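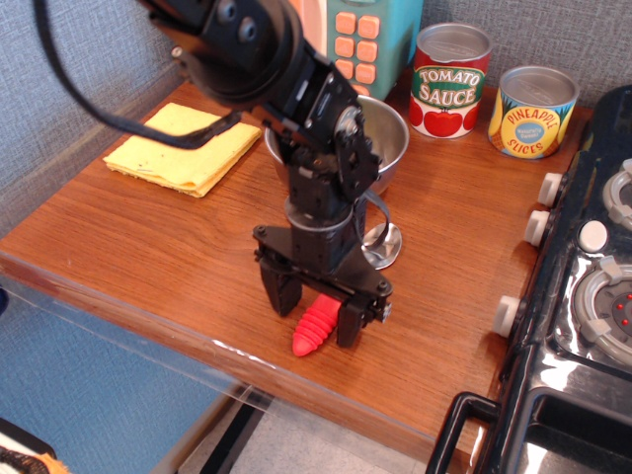 The Skeltari arm at the toy kitchen table, red cone in its fingers.

Home Reviews Workbench About

I've had the Skeltari desktop arm kit from Roloson on the table since June, and I still can't decide who it's for. The sales page talks about "kitchen-ready handling out of the box." What comes out of the box is a bag of black brackets, a stack of servos and a manual that skips from step 14 to step 16.

Building it took me 2 evenings. The second went mostly on the cable. It's long, it's stiff, and it wants to lie across whatever you've put on the left side of the table, which in my case is a folded yellow cloth. Roloson sells a clip set for this. I'd have thought a clip set belonged in the kit.

Then the lifting. The page says up to 80 grams, and maybe it does that on somebody's bench. I've stuck to plastic play food, and I ran the same pick 50 times with one little red ribbed piece, the sort that tapers to a rounded tip. The two fingers hold it well enough if it's lying right. Turn it a bit and the grip is loose, and you end up nudging it straight by hand – at which point you've done the job yourself.

I haven't bothered with the steel bowl much. The spoon I gave up on, as the handle kept sliding out. The cans of tomato sauce and pineapple slices (toy ones, relax) are next, though I'm not expecting a lot.

To be fair, the joints are solid and the software installed without a fight. Hirnley's kit was worse on both counts when I tried it. But Hirnley never claimed theirs could work in a kitchen, toy or otherwise.

Roloson also offers a paid "skills" subscription on top. I asked what's in it and got a link back to the sales page. I'll hold off for now.

Contact | © Sveinbjörnsson Workbench | Back to top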